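The Hallway Problem
From the Maihi Court residents' newsletter, April

By Shayne Ashby

There is a patch of floor inside every front door in this building where good intentions go to lie down. Mine measures 25 square feet, according to the floor plan I was handed when I moved in, and for most of my first year I couldn't have told you what color it was. It was under the mail. The mail was under a bike helmet. The bike helmet belonged to a bike I had sold.

I bring this up because the editor, Ankica Georgiev, asked for something on entryways after the spring inspection letter went out. You will remember the letter. It used the word "egress" four times and managed to make a pair of rain boots sound like arson. I read it standing on a tote bag.

So I asked people on my floor what they do when they come in. I thought this would be a dull question. People will tell you what they earn before they will tell you where they drop their keys.

Thulani Van Wyk, in 10, said he hangs his coat up the minute he gets home. His wife, from the next room, laughed for quite a while. The coat was on a doorknob. He maintains that a doorknob is a kind of hook, and I have to admit that I went home and tried it, and it's fine until you need the door.

Kane Hoani keeps a bowl for keys. The bowl also holds batteries, takeout menus, a tape measure, foreign coins, and a tooth, which he says is a dog's and which he does not wish to discuss. His keys are usually in his other pants. When he moved in he bought a wall unit called the Jurnex, with a flap for letters and a small mirror, and it is still in the box. The box is in the hallway. He puts things on it, and it works very well.

Shayne Hinds, who gets my packages and whose packages I get, takes a harder line. No shoes past the mat, no bags on the floor, umbrellas in the tub or back out in the corridor. She grew up in a house of 9 people and one door. Her place is so tidy that I apologized to it. She lent me a book on the subject, which I set down just inside my door, and I'll return it when I find it.

What I took from all this, apart from a mild sense of shame, is that most of us are fighting the way we walk in. You come through the door with both hands full. You want to put the bags down, get your shoes off, and sit. If there's a place for each of those within a step or two, you'll use it. If the place is across the room, or has a lid, forget it. Lids are where I lose people, and by people I mean me. I have owned a lovely bench with a lift-up seat. To put shoes in, you had to take everything off the top first, so the shoes went beside the bench, and then in front of it, and in the end you couldn't get to the bench.

Open shelves look worse in the catalog and do better in life. You can kick a shoe onto one. The bottom shelf should be for whatever you wear every day, and the top one for slippers, so they meet you at a decent height. A chair close by helps too, provided it's a chair you can sit in with your coat on.

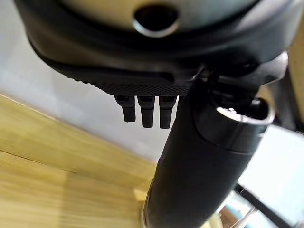
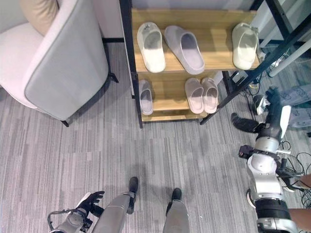

An armchair with a shoe rack right beside it, and slippers on the upper shelf.

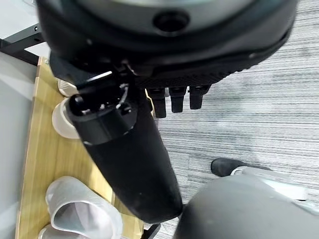 Do I have to clear my entryway completely before the next inspection?

You need a clear path from the front door to the main room, wide enough to walk through with a laundry basket held in front of you. Furniture along the wall can stay as long as the door opens all the way. The boxes behind the door are the usual trouble, and the ones in the corridor outside have to go no matter how neatly you stack them.

I checked that with the office, by the way, and was told it twice, the second time more slowly.

Now to money, since the building has some. There is $2842 left in the common areas fund, and the spring meeting will decide what becomes of it. One proposal is a long rack by the mailboxes for wet umbrellas. Another is new mats on every floor from Brerel, the outfit that did the stairwell treads. The third, which has been proposed each spring I've lived here, is a bench in the lobby. I like the bench. I'd also like it noted that any flat surface in that lobby will be covered in other people's catalogs before the week is out, and that I'll probably have put some of them there.

Ankica wants ideas in writing. Slide them under her door, where I gather she has room.

A few smaller things people passed along, none of which I've fully tested. A boot tray with a lip will hold a surprising amount of slush, though you then have a tray of slush to carry. Hooks for kids should go at kid height, and you will still be the one using them. Thulani swears by keeping one empty hook at all times for guests. I asked to see it. It had an apron, a leash, and a second, smaller apron on it.

If you have mail that isn't yours, please give it up. It doesn't matter how long you've had it. There is a shelf above the boxes for exactly this, and I can report that walking down late in the evening with a stack of someone else's magazines feels a bit like returning a library book you drew in. Shayne Hinds and I have asked the carrier, politely and in large print, to look at the last name as well as the first. He has asked us, also politely, whether one of us would consider moving.

The swap table will be back in the laundry room all month. Last time it took in nine umbrellas and gave out none, so if yours turned inside out in the winter, come and choose another. There's also a Tondisano coat stand with most of its arms, free to anyone who will carry it up themselves. It's heavier than it looks. I know because it was mine, and I carried it down.

As for my own hall, I've made progress. The helmet has gone to the swap table. I bought a low open rack, secondhand, and it has held its shape for two weeks with shoes on it and nothing else, apart from the mail. The floor is brown. I had been telling people gray.

Next month's item is on balconies and what may lawfully be hung from them. Kane has asked me to say that the thing on his is a wind chime.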